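Larnotside Garden Supply - Customer Help
Ticket: Drip line on raised beds, back half gets no water
Status: Open
Product: Dolico drip kit with battery timer

Opened by Dehua Xue, May

I have two raised beds on one timer. The first bed waters fine. In the second bed the emitters near the inlet drip slowly and the ones past the tomatoes do nothing. I run it 20 minutes at 6 in the morning. The line was flushed when I put it in and the battery is new. Total length of tubing is 51 feet, with an emitter every foot.

Attachments (3): 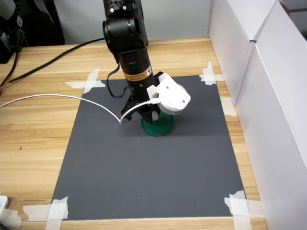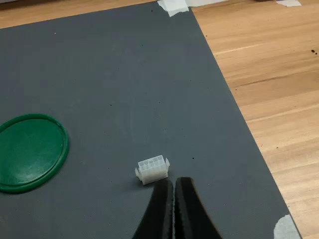
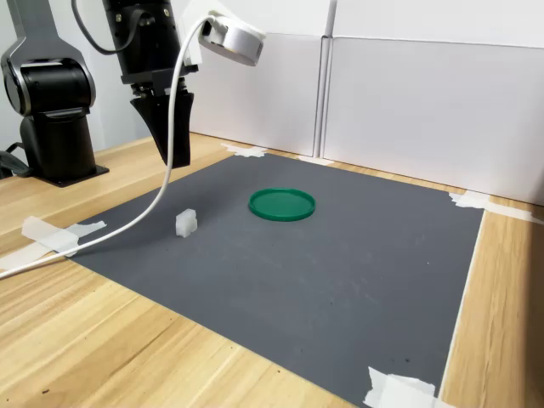
Xiaoyan Mao: Thanks for the details. Before you dig anything up, please check the filter washer where the timer meets the spigot. Shut the water off, unscrew the timer and look at the screen inside. Grit there will starve the far end first. Also tell us if you are using the quarter-inch tubing for the whole run or only inside the beds.

Dehua Xue: Screen had some sand in it. Rinsed it and put it back. The second bed is a little better but the last five plants are still dry. It is quarter-inch all the way. I ran it from the spigot to bed one and then on to bed two.

Xiaoyan Mao: That is most likely the problem. Quarter-inch emitter tubing loses pressure quickly, and we don't suggest more than 20 feet in one run. Use half-inch tubing as the main line from the timer past both beds, then punch in a separate short run for each row. Cap the end of every run.

Lemley: Same kit, same trouble last summer. I changed to a half-inch main and it fixed it. Soak the tubing ends in hot water before you push them on the barbs, they go on much easier.

Dehua Xue: Picked up 40 feet of half-inch. Bed two is now on its own three runs. All of them drip, but one emitter by the peppers sprays sideways.

Xiaoyan Mao: Could be a split at the emitter. Cut that piece out and join the ends with a barbed coupler - there should be 5 in the bag with the end caps. Then run it for the full time and dig down a few inches at the far end to see if the soil is damp. I will leave the ticket open until you have checked.

Dehua Xue: Will do it tomorrow morning. Do I need to change the 20 minutes now that the runs are shorter?

Xiaoyan Mao: Leave it as is until you have checked the soil. If it is still dry below the top inch, add time in small steps.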